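Laundry news from the robotics club

The folding team has moved on from towels, which everyone was sick of, to actual clothes and scraps of cloth. Progress is being measured in sighs. Manouchehr Zamani, who runs the sessions, has asked us to stop using the word "easy" on the sign-up sheet. 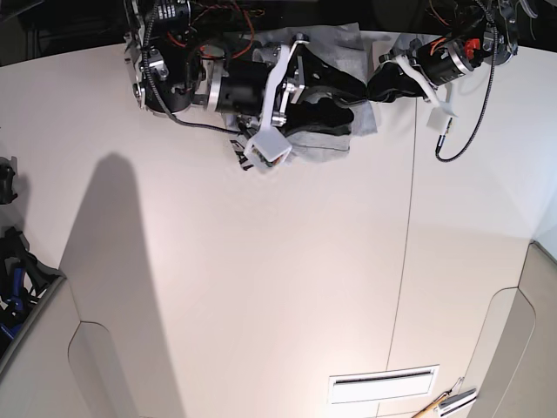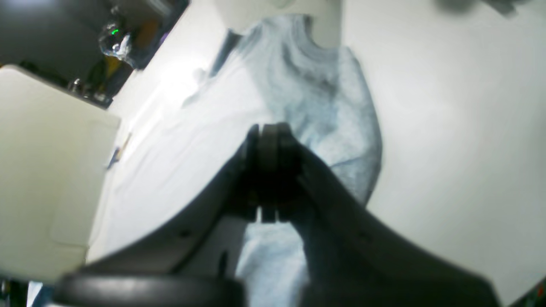

Fabric practice, black and gray cloth first, then the pale blue.

The goal is still a full sleeve-in, sleeve-in, flip by the Noluvley meet in July. There are 11 teams entered so far and 13 rules about socks, most of them written after last year. Our code branch is called Drama – it was named before anyone ran it, and the name has held up well. Jako, the older branch, folds more neatly but takes so long that the judges may want a chair.

We could use more cloth. Old shirts, pillowcases and dish towels are all welcome, clean please, no buttons until we say so. Drop them in the box by the Czerwiński room. The current pile stands at 53 pieces, and one of them is somebody's good scarf. Come and claim it before it becomes training material.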